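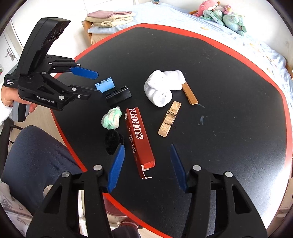 Posted by the Silholm shop desk, 2/23/25

Skoren Pitch Pipe, chromatic, F to F

Back in stock. Finally. Last batch went fast so we ordered 100 this time and the Gresusden store already grabbed a bunch.

For quartets, choruses, section leaders, anybody who has to give a note and have it be the right one. 13 notes, round body, note names stamped on top and big enough to read under bad stage light. Blow only -- no draw notes, so you can't get the wrong one by breathing in.

Sound: on the soft side. Carries fine across a riser, not across a gym. If you direct a big chorus look at the Bachmann instead, its louder and a little heavier.

What you get
Pitch pipe
Snap pouch
Cleaning cloth
Note selector clip (slides around the rim, parks on your key)

Price: $22. Order 5 or more and shipping is free, good for a whole section.

Also comes in C to C. Same price, same pouch. Check which one your director uses before you order, we get a lot of swaps on this. Swaps are fine if it hasn't been played. Once it's been played we can't take it back -- reeds, mouths, you get it.

Care: wipe it after rehersal, keep it out of the car in summer. Don't rinse it. If a note goes flat send it in, retuning is free for 2 years, you just pay postage one way.

Engraving on the back, up to almost the full width, chorus name or initials. Adds a week. No logos right now, the machine setup takes too long. Maybe June.

Ships from Silholm, weekdays only. Orders in before noon go out same day.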